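Collecting Demonstrations with Hand-Held Grippers in a Shared Workspace: Good Practice Guide

Zurnside Workshop Procedures
Last revised August 13, 2022

Purpose and scope

These procedures apply to all staff, students and visiting partners who record demonstrations with hand-held grippers on the Zurnside open floor. They set out how a session is prepared, run and closed, and they replace the notes formerly kept in the Garudik project folder. They do not cover work with powered robot arms, for which a separate risk assessment is required.

The guide assumes that the reader has completed the induction and can already fit, charge and switch on a gripper. Those who have not done so should not begin a session, even under supervision, until the induction has been signed off.

Before you start

Book the floor through the Firkance calendar. The entry should state the name of the task, the number of grippers to be used and the name of the session lead. A booking with no named lead will be treated as cancelled.

Check that everyone who will be within view of a gripper camera has given written consent. This includes people who are present for other reasons, such as those working at nearby tables or passing along an upper walkway. Consent given for one project does not carry over to another. Where a person does not wish to be recorded, the session lead must arrange a different place or a different time.

Agree the task wording in advance. Each operator should be working from the same written instruction, and changes to that instruction during a session should be entered in the log with the episode number at which they took effect.

Step 1. Set out the work area

Choose a table that can be reached from at least two sides. Remove anything that does not form part of the task. Drinks should have a lid and should be kept clear of tables where electronic equipment is in use. Cases and bags should be placed against a wall or partition, with their handles folded down, so that operators who are looking at the gripper do not walk into them.

Mark the start position of each task object with removable tape. Do not use permanent marker on the table tops.

Step 2. Inspect the gripper

Look at the padded surfaces, the housing and the mounts. A gripper with a torn pad, a cracked housing or a loose mount must be labelled and returned to the cupboard. Open and close the gripper five times and feel for any sticking. Wipe the lens with a dry cloth of the kind supplied; paper towels scratch the coating.

Enter the gripper number in the log. If two grippers are used as a pair, the left and right units should be entered separately and should remain on the same side for the whole session.

Step 3. Agree positions on the floor

Before recording begins, the session lead should gather the group and state where each operator will stand, which direction each will face and where observers may wait. Where several people share the floor, the lead should take particular care over sight lines, as a gripper held at chest height will record a good deal of the room beyond the table, including colleagues in conversation and any personal items left out.

Observers should stand clear of the operator's elbows and should not reach across the table while an episode is in progress. If an observer needs to speak to the operator, the episode is stopped first and marked as incomplete — it is not to be edited afterwards.

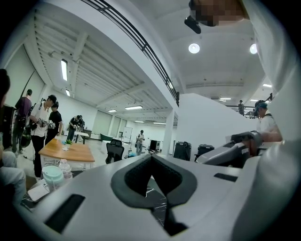 Step 4. Record the episodes

Start each episode with the gripper still and pointing towards the task area. Count silently to two, carry out the task at an even pace, return to the start position and stop the recording.

Record no more than 16 episodes before changing operator. Tired operators tend to shorten the final movement, and the fault is difficult to find later. A block of episodes should be completed in one sitting where possible, and a full session is limited to 28 episodes for each gripper pair.

Do not repeat an episode because it looked untidy. Small errors that the operator corrects are useful and should be kept. An episode is discarded only if an object leaves the table, the camera is covered, or a person who has not given consent comes into view.

Step 5. Keep the log

The log is completed at the time of recording and not from memory. For each episode, enter:

the episode number
the operator's initials
the gripper number or numbers
the result (complete, incomplete or discarded)
any remark, in one line

Names of observers are not entered in the log. They are held with the consent forms, which are stored apart from the recordings.

Step 6. Close the session

Switch off each gripper before putting it down. Place it on its side on the foam mat, with the lens facing away from the edge of the table, and return it to its charger once the recordings have been copied.

Copy the recordings to the Hafstein store on the same day. Check that the number of files matches the log before clearing the memory cards. If the two do not match, keep the cards in a sealed envelope and report the matter to the data desk; no attempt should be made to recover files on a personal computer.

Faces must be blurred before any recording is shared outside the project. The blurring tool on the Hafstein store runs overnight, and its output should be checked by a person who did not take part in the session. Screens, whiteboards and papers should be looked at in the same check, as they often carry names or telephone numbers.

Finally, remove the tape, return chairs to their places and leave the floor ready for the next booking.

Withdrawal of consent

Any person may withdraw consent up to the point at which a data set is released. Requests are made to the data desk and are answered within five working days. The episodes concerned are removed from the store, and the log is marked to show that they have been removed, without giving a reason.

Reporting problems

Minor faults with equipment should be written on the fault sheet inside the cupboard door. Injuries, near misses and any recording made without consent must be reported to the floor supervisor before the end of the day. Sessions may not resume on the same table until the supervisor has agreed.

Related procedures

Charging and storage of hand-held grippers
Consent forms and visitor notices
Use of powered arms at Zurnside
Naming of files on the Hafstein store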